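葡萄酒与烈酒论坛 › 侍酒与服务 › 餐厅酒单管理

主题：关于按杯售酒的开瓶时限与保存规范，征求各位同行意见

版主 陈年橡木塞
发表于2020年8月

各位会员：

本版近期收到多封站内信，询问餐厅按杯售酒（以下简称“杯卖”）的开瓶时限应如何规定。现有帖文多为零散经验，彼此矛盾之处不少，故另开此帖集中讨论。请发言时尽量注明所在场所的类型、杯卖款数以及保存方式，以便他人参照。讨论限于静态酒与起泡酒，加强酒另帖处理。

为便于讨论，先提供Skastwood餐厅现行的内部规定，已征得该店同意：

一、杯卖酒单共28款，其中起泡酒4款。
二、静态白葡萄酒与桃红葡萄酒开瓶后冷藏，至次日营业结束为限。
三、静态红葡萄酒开瓶后同样冷藏，出杯前提前取出回温，至第三日营业结束为限。
四、起泡酒使用专用瓶塞，当日为限。
五、每瓶须在背标下缘贴签，注明开瓶日期、时刻及开瓶人。

是否过严或过宽，请各位指正。

2楼 北岸酒窖
规定总体可行，第四条建议再议。敝处经营规模较小，杯卖起泡酒仅一款，为传统法酿造，密封良好时次日气泡仍足以出杯。一律以当日为限，损耗偏高，小店难以承受。另外，罐中二次发酵的酒款与传统法酒款的表现差别明显，宜分别规定。

3楼 Govside
不同意2楼关于起泡酒次日出杯的意见。客人支付的是杯卖价格，折算后通常高于整瓶单价，理应得到与新开瓶相当的品质。次日的酒即使尚有气泡，香气也已减弱。若损耗过高，应当调整酒单，或将该款改为仅售整瓶，不宜由客人承担。

4楼 北岸酒窖
回复3楼：“与新开瓶相当”的标准如果严格执行，则静态酒也不应留至次日。贵处是否如此执行，请明示。

5楼 Govside
回复4楼：静态白葡萄酒开瓶次日，由当班侍酒师试饮后决定是否出杯，并非一律放行。起泡酒我处不留。两者变化的速度不同，不能等同视之。

6楼 Taner Eren
各位好。本人现任Gakance酒店餐饮部培训主管，中文为第二语言，措辞不当之处请见谅。

我部于今年5月对杯卖损耗做过一次完整登记，共记录519瓶，涵盖大堂酒廊与正餐厅两处。登记的目的是核实损耗发生在哪一个环节。结果与我们原先的设想有较大出入：因超过时限而倒掉的酒，在损耗中所占比例低于预期；更多的损耗来自重复开瓶，即同一款酒在两个吧台各开一瓶，彼此不知情。

据此，我部采取了以下措施。首先，同一班次内两处吧台共用一份开瓶登记表，开瓶前须先查表。其次，每款酒指定一个主吧台，另一处需要时前往调取。最后，闭店前一小时内原则上不再新开售价较高的酒款，如客人点选，由当班主管决定。
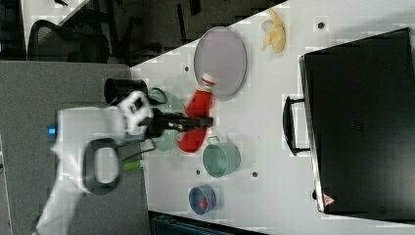
关于温度，补充一点。第三条规定红葡萄酒冷藏保存，我表示赞同，但“提前取出回温”一语过于笼统。我部的做法是按酒体区分：酒体较轻的红葡萄酒取出后稍候即可出杯，酒体饱满者须更早取出，并在班前会上明确由何人负责。若无专人负责，繁忙时段极易出现客人点单后才从冰箱取酒的情况，酒液过冷，单宁显得生硬，投诉多由此而来。

7楼 砾石坡
感谢6楼提供的资料。请问519瓶中是否包含起泡酒？若包含，能否说明起泡酒的损耗情况？此数据对2楼与3楼的争论有直接参考价值。

8楼 Taner Eren
回复7楼：包含起泡酒，但当时的登记表未将起泡酒单列，只按售价分档，因此无法给出可靠的比例。这是我部设计表格时的疏漏，下次登记将予以更正。在没有数据的情况下，我不便对次日出杯的问题表态。

9楼 老街酒肆
本店杯卖共8款，全部写在黑板上，每周更换。就小型场所而言，我认为减少款数比规定时限更为有效。28款杯卖对多数独立餐厅来说难以消化，即使规定再细，也只是将损耗记录得更加清楚而已。

10楼 陈年橡木塞（版主）
回复9楼：Skastwood为双层餐厅，座位较多，且设有配餐酒套餐，款数与其客流相适应。此处列出该店规定仅供讨论条文，并不建议各店照搬款数。

11楼 Avcı
就惰性气体保存设备提一点意见。市面上的设备大致分为两类，一类不拔塞取酒，一类开瓶后充入气体。不少店家购置之后即将时限大幅放宽，我认为并不妥当。设备的效果与操作关系极大，充气不足、瓶口未擦净、瓶塞未压紧，均会使保存效果打折扣。建议在规定中写明：使用设备保存的酒款同样须贴签，同样须每日试饮，不得仅凭设备说明书所载天数出杯。

12楼 北岸酒窖
赞同11楼。敝处曾使用喷罐式气体，不同员工操作，结果差异很大，后来改为分装小瓶：开瓶后立即将一半酒液注满半瓶装的洁净酒瓶，旋紧后冷藏。成本低，员工容易掌握。缺点是客人无法看到原瓶酒标，需要在点单时加以说明。

13楼 Govside
分装做法我有保留。酒液离开原瓶后，客人有理由要求核对酒标，部分地区对分装另有管理要求，各店应先行确认。再者，小瓶如清洗不彻底，残留气味会直接影响酒质。若要推行，分装瓶应专瓶专用，且原瓶须保留至分装部分售完为止。

14楼 北岸酒窖
回复13楼：原瓶保留一项确有道理，敝处即日起照此办理。关于起泡酒，我仍维持原意见，但可接受“次日须经试饮方可出杯”的折中写法。

15楼 砾石坡
还有一事请教。试饮应由何人签字？本店没有专职侍酒师，由楼面经理代行，而经理本人对酒并不熟悉。氧化迹象明显时尚可辨认，轻微者往往难以判断。

16楼 Taner Eren
回复15楼：可采用对照法。每次新开同款酒时，由负责人将新开瓶与前一日余酒各取少量，并排比较，先闻后饮。没有经验的同事经过数周练习，多能分辨果香减弱与苹果切开后的氧化气味。签字人不必是侍酒师，但必须固定，否则标准会逐日漂移。

17楼 陈年橡木塞（版主）
综合以上意见，现将条文修改稿列出，请继续讨论：

第三条，末尾增加“回温由班前会指定专人负责”。
第四条，改为两案并列。甲案：起泡酒当日为限。乙案：传统法起泡酒可留至次日，经试饮签字后方可出杯，其余起泡酒当日为限。
第五条，增加“使用气体设备保存者同样适用”。
新增第六条：多吧台场所应共用开瓶登记表。
新增第七条：分装保存者，原瓶须保留至售完，分装瓶专瓶专用。

18楼 Govside
支持甲案。

19楼 北岸酒窖
支持乙案，理由已见前文。

20楼 老街酒肆
支持乙案。第六条对只有一个吧台的店没有意义，建议注明适用范围，以免新手误解。

21楼 陈年橡木塞（版主）
回复20楼：条文中“多吧台场所”即为适用范围。第四条暂保留两案，待6楼所述的下次登记结果公布后再议。本帖继续开放回复，与酒单定价有关的问题请移步定价版。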